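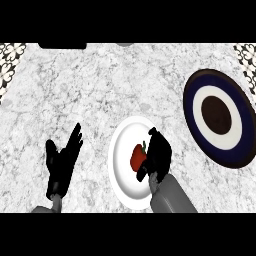

Marble countertop with patterned tile at the back corners.

Sunday, September 23, 2018

Notes on reading a devotional with a group that meets by phone

In April I took over the reading schedule for our Hemmin group. We work through one daily devotional per year, one page a day, and talk on the phone once a week for 22 minutes. The length comes from the conference line, which drops free calls shortly after that. The current book is Platel, a set of short readings on the Minor Prophets by Sunee Jaidee.

Each Platel entry has the same layout: a passage, a paragraph of background, a paragraph of application, and a one-line prayer. The background paragraphs are the strong part. The entry on Haggai 1 explains the paneled houses without turning them into a lecture on home remodeling. The application paragraphs vary. Several in the Nahum section could be swapped with one another and I doubt a reader would notice.

The problem I had to fix was the translation. Jaidee quotes one version, and half of the group reads another. In most places this is harmless. In Joel it is more of a nuisance – some Bibles follow the Hebrew chapter division and have four chapters, while ours have three. One member uses a Hebrew-English edition and was reading the wrong passage for most of a week. Malachi has the same trouble in reverse, with three chapters in the Hebrew and four in ours. I now send out the first five words of each passage along with the reference.

I also changed the order. Platel follows the order of the canon, so Hosea comes first and takes 64 days. That is a long time to spend in Hosea with people who are new to the prophets. I moved Jonah and Haggai to the front and put Hosea after Micah. The cross-references still work, apart from two in Amos that say "as we saw earlier" about things we had not seen.

Page 239 has an error. The heading says Zephaniah 3:7 and the text discusses 3:17, the verse about God rejoicing over his people with singing. I wrote to the publisher, Vender, and got a polite reply saying it will be corrected in the next printing. Until then, write it in with a pencil.

We finish Habakkuk this week. The schedule through Zechariah is done, and I will mail it to anyone who still wants it on paper. Please send me your address again if you have moved.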